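Pullbridge Community Kitchen: progress to the end of November
For Henrike Teuber, from Beca Prydderch 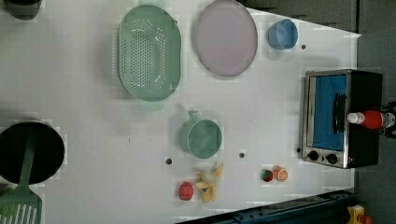
Equipping the children's cookery corner has taken most of the autumn and 34 emails. We now have a green colander, enough crockery to begin with and a compact toaster oven with two knobs, which is two more than Revathi wanted within reach of under-sevens. The play food has arrived too, including a banana that comes ready peeled – a saving in staff time.

Spending stands at around £1,000. Still outstanding are the aprons (40 ordered, 6 delivered, all adult large) and the low shelving, which Thirumalai has measured twice and got two answers. We'd like to move the unspent training money to shelving, if you agree.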